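Print | E-mail
October 15, 2026 – by Ishbel Tennant

Tablecloth

A tablecloth is a cloth laid over a table, either to protect it or to hide what earlier meals did to it. Printed cloths with berries and leaves are a lasting favorite, as a busy pattern forgives jam. The town of Sedholm taxed white linen in 1633 – and saw a sudden fashion for brown. Its museum now keeps 694 cloths, 2 of them ironed.
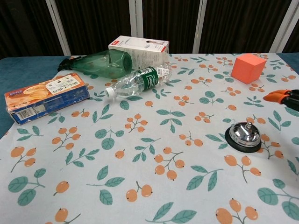 How far should a tablecloth hang over the edge? Six to eight inches suits everyday meals, and formal dinners go longer, to the delight of anyone who likes standing up with the soup attached.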